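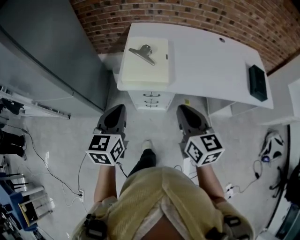

4.2 Desk surface finish and the placement of task lighting

The survey returned 231 usable questionnaires from people who work at a desk at home for at least part of the week. Of these, 105 respondents reported a white or near-white desk surface, which made this the largest single group in the sample. The remainder were divided among wood tones, grey, black and a small number of glass tops. Glass was excluded from the comparison below because reflections from objects beneath the top could not be separated from reflections at the surface itself.

Surface finish was recorded separately from colour. Respondents were asked to classify the finish as matt, satin or gloss, using three printed reference cards supplied with the questionnaire. The cards were prepared by Wiebke Stöcker and checked against each other under a single lamp before posting. Even so, the line between satin and matt proved hard to draw. Several respondents ticked both boxes, and in these cases the satin value was used. Lenz and Baumgart met the same difficulty in their earlier work on kitchen worktops and solved it by merging the two classes. We have kept them apart, as the merged class hides the effect of lamp height.

Complaints of glare were most frequent where a gloss surface was combined with a lamp placed on the far side of the desk, facing the user. This agrees with simple geometry. Light arriving from the far side is reflected towards the eyes at a shallow angle, and a smooth surface returns most of it in one direction. Moving the lamp to the side removes the reflection from the normal line of sight but often places a shadow of the hand across the writing area. Left-handed respondents reported this shadow more often than right-handed respondents, apparently because the lamp had been placed on the left by an earlier user or by habit.

Colour had a weaker effect than finish. White surfaces (Figure 3) raise the general brightness of the working area and reduce the contrast between paper and desk, and respondents who read from paper tended to rate this favourably. Those who worked mainly on a screen were divided. A bright surface below a screen lies within the lower part of the visual field for most of the working day, and at high window brightness some respondents covered part of the desk with a mat or a cloth. The mat was in most cases bought for another purpose – protection of the surface, or a smoother run for the mouse – and the improvement in comfort was noticed afterwards.

Figure 3. White desk with drawers.

The presence of drawers under the top was recorded because it limits where the chair can stand. A desk with drawers on one side fixes the sitting position to a greater degree than a plain table, and so fixes the angle between the eyes, the surface and the window. Respondents with drawers were less likely to report having shifted the chair to avoid a reflection. They were more likely to have shifted the lamp or drawn a curtain. Kramer describes a similar pattern for school desks, although his rooms had fixed ceiling lighting and the pupils had no lamp of their own.

Twenty households in the Godoy district agreed to a follow-up visit. At each visit Henrik Sperling measured illuminance at the centre of the desk and at both front corners, first with the task lamp off and then with it on. Curtains and blinds were left as found. Measurements were taken between noon and 3 p.m. in June, and the results should not be carried over to winter conditions without further work. In two homes the lamp could not be switched on separately from the ceiling light, and only the combined value was noted.

The measured values followed the questionnaire answers less closely than expected. Desks described as badly lit were not always those with the lowest illuminance. Uneven lighting between the two front corners was the better predictor of dissatisfaction, in particular where the window lay to one side and the lamp stood on that same side. In such rooms the lamp adds light where there is already enough. Exchanging lamp and storage tray, where the cable allowed it, reduced the difference between corners in every home in which it was tried.

Cable length deserves a short comment. It was not included in the original questionnaire and was added after the first visits, when it became clear that lamp position was often decided by the nearest socket. In 12 of the follow-up homes the lamp stood as close to the socket as the desk layout permitted. Stated reasons for the chosen position, such as appearance or reading comfort, should therefore be treated with care. It is possible that the association between lamp position and handedness mentioned earlier is also affected, and the present data do not allow the two to be separated.

Two limits of the method remain. First, the reference cards were judged under the respondents' own lighting, so that a satin card may have looked like gloss in a bright room. Second, desk age was not recorded. Surfaces wear unevenly, and a matt finish can become smoother where the forearms rest. During the visits Sperling noted polished patches of this kind along the front edge of several older tops, although none was large enough to reach the measuring points. Section 4.3 considers wear in more detail, using the worktop samples described in Section 3.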